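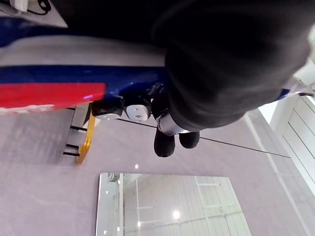
A dispersal plan sets out how a bar or club gets its customers off the premises and out of the street at closing time. In Skivness the licensing office asks for one with any application to trade after midnight, and also when an existing licence is varied to a later hour. The plan is a working document for staff, so it has to agree with the building, including its signs. Exit and queue signs should be made in plain areas of colour that can be told apart from a distance. A glossy panel in navy and pale grey with a bright red stripe does that well enough, but a shiny face also throws back a glint from nearby lamps, and small white characters on the navy are easily lost. Order a matt finish and put the wording in large letters on the pale part.

The steps are given in the order in which the work is best done. A small bar with one room and one door can finish the plan in an evening. Premises with a terrace, a cellar or a shared yard will take longer.

What to gather first

Collect the current licence with all its conditions, the fire plan, a street map covering the nearest taxi rank and bus stop, the staff rota for a busy night, and the incident book. If the premises lie near a barracks or training area, ask the gate office for its published return times. Do not guess them. They change during exercises, and a plan based on old times will push people onto the street an hour before any transport is due.

Step 1. Fix the four times

Write down the time of last orders, the time the music drops, the time the bar shuts and the time the doors are locked. These are four separate times and the plan should list them separately. A common fault is to give only the licensed closing hour and leave the rest to the manager on duty.

For a licence ending at 2 a.m. a usable pattern is last orders at 1.15, music reduced at 1.25, bar shut at 1.30 and doors locked at 2. Check the licence to see whether its hour refers to the sale of drink or to the presence of customers. Older licences in Trirnis use the first meaning and those in Skivness use the second. If the wording is unclear, ask for an answer in writing and keep it with the plan.

Step 2. Draw the routes

Mark every door that customers may use and the direction in which they will turn once outside. Give each route a letter. Where two routes meet on the pavement, move one of them.

Then mark the places where people stop. These are usually the doorway itself, the cash machine, the takeaway and any low wall. Each stopping place needs one of three things written beside it: a member of staff, a barrier, or a note that it is off the premises and outside your control. The last entry is acceptable. Leaving the place off the drawing is not, as the officer will have walked the street beforehand.

Step 3. Work out the numbers

Use the capacity on the fire certificate, not average attendance. The worked case used in Trirnis is the Inthanon, a two-floor bar with a certified capacity of 398 indoors. With the terrace open the figure rises to 456. The terrace shuts at 11 p.m., so the dispersal plan is drawn up on the lower figure, and a separate short section deals with bringing terrace customers inside. If the indoor rooms are already full at 11 p.m. there is nowhere to bring them, and the section must say that they will leave by the yard gate.

Divide the capacity between the routes. Do not assume an even split. Most customers leave by the door they came in by, even when another is nearer.

Step 4. Assign staff

Staff are entered by post, never by name, so that the plan survives a change of rota. The minimum set is as follows.

- Front door: stays on post until the street outside is clear.
- Cloakroom: opens a second hatch when the music drops.
- Floor: collects glasses from the back of the room towards the front.
- Outside: wears a marked jacket, directs people to the rank and does not argue with anyone.
- Manager: holds the telephone and the incident book.

One person may cover two posts only if the posts do not overlap in time. Floor and outside always overlap.

Step 5. Arrange transport

List the operators, their telephone numbers and the last departure. Where a taxi firm has agreed to wait at a given place, attach the agreement. If the premises use the Gronomden booking screen, note which till it runs on and who is allowed to log in, and provide a paper list for nights when the line is down.

For customers returning to a barracks, show the walking route as well as the vehicle route. The walking route should avoid housing where there is a choice – a longer road with street lamps is preferred to a short cut between gardens.

Step 6. Deal with noise

State the level at which music is played after the drop, and how it is set. A mark on the volume control is enough if no meter is fitted. Bottles must not be tipped into outdoor bins after 11 p.m. Enter the time at which they will be emptied the next morning.

Give neighbours one telephone number that is answered during opening hours. Calls go in the incident book with the time, the complaint and what was done.

Step 7. Test and submit

Run the plan on one ordinary night and one busy night before sending it in. Record the time at which the last customer left the doorway. In the Inthanon case the first test took 29 minutes from bar shut to a clear doorway, which left a single minute before locking. The music drop was then moved earlier and the cloakroom post was given its second hatch.

Send the plan, the drawing and both test records together. Number the pages. Keep a signed copy behind the bar where door staff can reach it – an inspector may ask to see it on any visit. Review it whenever a licence condition, a door or a bus timetable changes, and write the month of the review on the front page.

Updated November
By the Skivness licensing guides desk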